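Bon, petit fil sur les nominations de juges, parce que j'ai passé ma soirée devant l'audition de Sheyla Urrego et qu'il faut que ça sorte 🧵

Pour ceux qui n'ont pas suivi : elle est proposée pour la cour d'appel de Hedport, à un siège vide depuis septembre. Et c'est un gros siège, celui qui récupère tous les dossiers de droit du travail de la région. 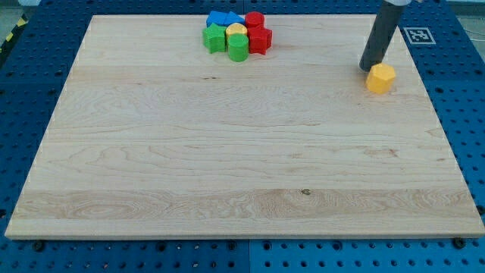
Je reprends. L'audition devait durer 90 minutes. On a eu droit à 40 minutes sur son parcours (les études, le barreau, la thèse, re-les études) avant la première vraie question !

La vraie question, c'est l'affaire Zerusex. Licenciement collectif, 300 salariés, et Urrego qui valide en première instance avec une motivation de 2 pages. Deux. J'ai des mails de copropriété plus longs que ça.

Sa réponse : « J'ai appliqué le texte tel qu'il était rédigé. » Ok, mais le texte laissait une marge, et le jugement Govindasamy, rendu la même année dans le tribunal d'à côté, s'en est servi pour dire exactement l'inverse.

C'est Lucero Sotelo, l'avocate du collectif des anciens de Zerusex, qui a remis ça sur la table. Très calme, très précise. Elle a demandé à Urrego si elle jugerait pareil aujourd'hui. Silence, gorgée d'eau, « je ne peux pas me prononcer sur un cas hypothétique ».

Alors je sais, ils répondent tous ça. Mais le cas n'a rien d'hypothétique, il est archivé au greffe, on peut aller le lire (je l'ai fait, comptez un quart d'heure avec les annexes).

Je précise pour mes mentions : je ne dis pas qu'elle est incompétente. Ses décisions sur le logement sont solides, et celle sur les expulsions de Lultby, je l'ai même défendue ici à l'époque. Certains m'en veulent encore d'ailleurs, coucou 👋

Ce qui me gêne, c'est qu'on parle d'un mandat à vie et que la moitié des élus présents regardaient leur téléphone.

Le vote est prévu avant l'été. Si vous habitez la circonscription, écrivez à votre élu, même trois lignes. Je mets le lien vers la retransmission dans le prochain post, l'échange avec Sotelo est vers la fin.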